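Home | Issues | Authors | Submit a paper | Contact

Filed under: Simulation, Manipulation, Camera placement

4.2 Effect of the camera tilt on the learned policy

In the previous section the head camera was kept level in all the episodes. We now consider the case in which the camera is rotated about its own axis, as it can happen when the mount is fixed badly or the neck joint keeps an offset. The kitchen of the Clellerum set was used for this test without any change in the furniture or the materials. Only the camera pose was changed, and the two arms started from the same joint values as before.

For each tilt value we ran 300 episodes with the policy of Section 3 and did not train it again. The policy receives the head view and the two wrist views, all with the same resolution. Under a strong tilt the edge of the countertop becomes a diagonal line, and the two grippers appear with very different size.

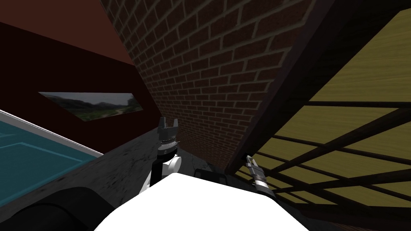 Figure 7. Head view with strong tilt. The left gripper is seen in front of the brick wall and the right gripper, much smaller, in front of the wooden lattice.

The loss of performance was not equal for the two arms. With the left arm the policy still moved towards the target in most of the episodes, although the last part of the approach was slower. With the right arm it often stopped early and made small corrections without closing the fingers. We first suspected an error in the hand-eye transform, but Unai Aranda repeated the computation with the Dutik library and obtained the same matrices. We therefore attribute the difference to the image itself, where the right gripper covers fewer pixels.

To check this, we removed the head view and let the policy work with the wrist views alone. The wrist camera is fixed to the gripper, so the palm and the fingers keep the same place in the image whatever the tilt of the head. What changes is the background, and in many steps this contains only a plain surface and a part of the brick wall, with no object which could guide the motion. In these steps the output of the policy was close to zero for both arms, and the episode finished by time limit. The wrist view is thus stable, but it is poor in information when the gripper is far from the counter.
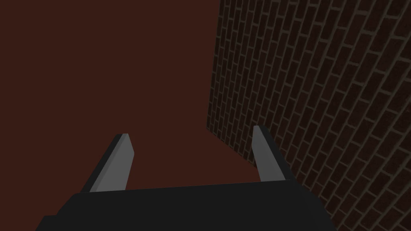
Wayne Rowbotham remarked, on reading a draft of this section, that a policy which stops when it has little information may be safer than one which continues, and that we should not count both cases as the same failure. We agree with this observation. In the final table the failures are divided into 2 classes, "stopped" and "wrong motion", and the labels were revised by Itziar Moya and Begoñe Carrasco separately. Where they did not agree, the episode was left out.

A mixed training set, with 532 additional episodes at random tilt, recovered a good part of the loss for the right arm. It did not help in the test with wrist views alone, as was expected. Larger sets were not tried for reasons of computing time.

Subscribe to our newsletter to receive the contents of each new issue by e-mail. You can unsubscribe at any moment.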